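Revista > Conversas > Tecnologia e ofícios

As mãos dos outros

Khrystyna Tymoshchuk pede desculpa três vezes pela desarrumação antes de me oferecer café, e depois esquece-se do café. Quando volta a lembrar-se dele, já estamos há um bom bocado a falar de parafusos, e eu começo a perceber que com ela a conversa vai sempre parar aos parafusos, ou às tampas, ou às dobradiças, às pequenas coisas que um par de mãos resolve sem pensar e que um robô, por enquanto, resolve mal ou não resolve.

Coordena na Cundow a recolha de exemplos para um sistema de aprendizagem que lá dentro toda a gente trata por Illel. O trabalho, contado por ela, parece simples. Pede-se a pessoas comuns que façam em casa, ou no escritório, tarefas que teriam de fazer de qualquer maneira, com uma câmara presa à cabeça, e guarda-se o que a câmara viu. Depois vem a parte demorada, que é rever tudo, cortar, escrever em palavras o que as mãos fizeram, e só então entregar os episódios à equipa que treina o modelo.

“Eu vinha da tradução”, conta. “Legendas, sobretudo. E quando me explicaram o que era preciso fazer, pensei: mas isto é legendar! Só que em vez de pessoas a falar tenho pessoas a apertar coisas. Foi o que disse na entrevista e acho que foi por isso que me contrataram, ou então não havia mais candidatos, nunca perguntei.”

Ri-se muito, e com gosto. Tem o hábito de pegar no que estiver em cima da mesa enquanto fala – uma caneta, a tampa da caneta, a minha tampa da caneta – e de reparar a meio da frase no que os dedos estão a fazer. “Está a ver? A esquerda segura, a direita trabalha. Eu não decidi isto. Ninguém decide isto.”

A campanha de que me quer falar chama-se Harb e é dedicada à montagem de mobiliário. Até agora reuniu 324 episódios, gravados por 26 pessoas, e começou em abril com muito menos ambição do que tem hoje. A ideia inicial era ter bancadas limpas, boa luz, as peças dispostas por ordem. Durou pouco.

“As primeiras gravações eram lindíssimas e serviam para quase nada”, diz Khrystyna. “O modelo aprendia a montar uma cadeira numa sala onde só existia a cadeira. Ora, eu não conheço nenhuma sala assim. Na minha casa, para montar seja o que for, tenho primeiro de empurrar três coisas com o pé.”

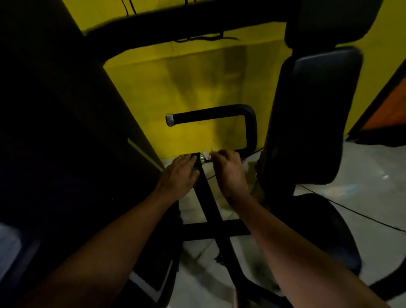 O que a Harb procura hoje são precisamente os cantos apertados, as cadeiras montadas onde calha haver chão, e os momentos que um manual de instruções nunca se dá ao trabalho de desenhar. Khrystyna vira o ecrã para mim e aponta para a mão esquerda, pousada de dedos abertos sobre a barra de metal preto, e logo a seguir para o polegar e os dedos da direita, muito juntos, a pinçar um bocadinho branco que ela anotou apenas como “resto branco, papel ou plástico”, por não querer jurar qual dos dois. “Isto para mim é ouro”, diz. “Se perguntar a alguém como se monta uma cadeira, essa pessoa fala-lhe dos parafusos e da chave. Ninguém lhe fala dos papelinhos. E no entanto as mãos passam um tempo enorme nisto.” Quer também que eu repare na cor, ou na falta dela: a peça é preta, a cadeira é preta, o braço da cadeira é preto, e uma câmara tem de aprender a separar umas coisas das outras naquela sombra toda.

Pergunto-lhe se as pessoas se comportam de outra maneira por saberem que estão a ser gravadas. Demora a responder, e pelo caminho oferece-me finalmente o café, que está frio e que bebemos os dois por delicadeza.

“Nos primeiros minutos, sim. Ficam muito educadas com os parafusos. Fazem tudo devagar, como se estivessem a ensinar uma criança, e nós pedimos sempre que não façam isso. Passado um bocado esquecem-se, começam a resmungar, deixam cair uma anilha e vão à procura dela debaixo do armário. Aí é que eu começo a tomar notas.”

As notas são outro assunto que a entusiasma. Cada episódio é descrito por 2 pessoas que não falam entre si, e quando as descrições não coincidem é Khrystyna quem desempata. Os desacordos são mais interessantes do que eu imaginava. Discute-se onde acaba “segurar” e começa “pressionar”. Discutiu-se durante uma tarde inteira se uma mão parada no ar está à espera ou está a hesitar, e a conclusão foi que o sistema de etiquetas, que compraram feito à Stundley e foram remendando, precisava de uma palavra neutra. Ficou “suspensa”.

“Gosto muito dessa palavra”, confessa. “Na legendagem também há isso, o silêncio antes de uma pessoa responder. Não se escreve, mas tem de lá ficar o tempo dele.”

E os erros, guardam-se? Guardam-se, e aqui ela endireita-se na cadeira. No princípio deitavam fora as gravações em que alguma coisa corria mal: a peça ao contrário, o parafuso torto, a pessoa que desmonta tudo e recomeça. Foi ela que insistiu em recuperá-las. Um sistema que só viu montagens perfeitas, explica, fica sem saber o que fazer no instante em que uma rosca não entra, e as roscas, pela experiência dela, não entram com bastante frequência.

Quanto ao que o Illel já consegue fazer, é prudente e não se deixa levar pelas minhas perguntas. Fala de progressos com peças grandes, de muitas dificuldades com tudo o que seja fino ou mole, e muda de assunto para me contar que a mãe, que vive longe, lhe pergunta ao telefone se o robô já sabe dobrar lençóis de elástico. “Digo-lhe que nem eu sei, mãe.”

Antes de eu sair ainda me mostra a lista do que falta gravar, escrita à mão numa folha dobrada em quatro. Estantes, camas de criança, um estendal. Ao fundo, sublinhado, “mais cadeiras”.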